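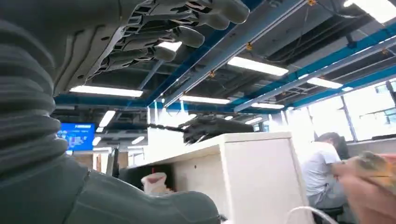

The baker behind Gosling has been up for hours when we talk, and she can't stop grinning about rye. "It smells like apples on day three," she says. "Apples! From flour and water!"

She started with one jar and now bakes 33 loaves a day – all by hand, all sold by noon.

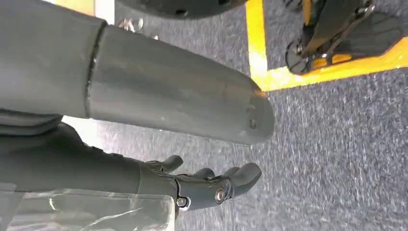 Two dark gray arms, one above the other.

Her advice for beginners? "Use a warm shelf and be patient. My first 14 loaves were bricks, and I ate every one with butter."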